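Perception and Control for Manipulation, Rurnbridge
Handout 4: From fisheye view to gripper width
Notes by Ecaterina Zamfir

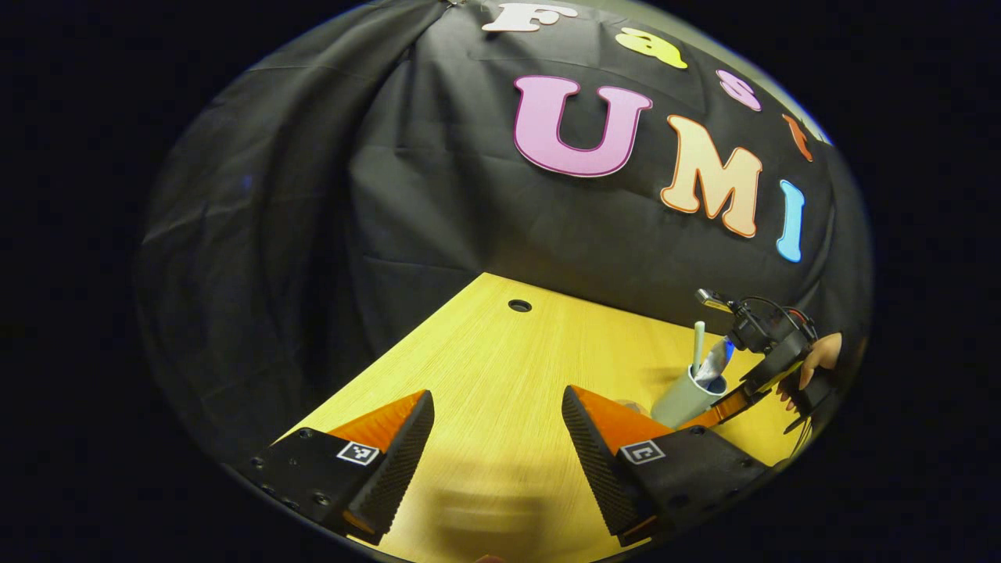 Fig. 4.1. View from the hand-held gripper, one marker on each finger.

What the policy sees is what you see in Fig. 4.1, minus your ability to read the lettering. Get used to the curved table. Straight edges come back once you undistort, and you lose the corners in exchange.

Width from markers
Detect both finger markers, estimate each pose in the camera's coordinates, take the distance between them and subtract the closed offset. Senyo's script (Tretville repo, width.py) does this in 37 lines, two of which are comments and one of which is rude.

If one marker drops out, mirror the other about the centre line. If both drop out, interpolate, but only across short gaps. Last January a group interpolated across 48 frames and taught their arm to close its fingers very smoothly on air.

Latency
Images and poses arrive on separate clocks. Align them before training — the network will not do it for you, though it will happily look as if it has.

Exercise
Run the detector on clip 2 of the Bunorport set with calibrated and default lens values. Plot both widths over the first 200 frames. Explain the difference in one paragraph. Questions to Senyo Gbeho, after you have read the error message.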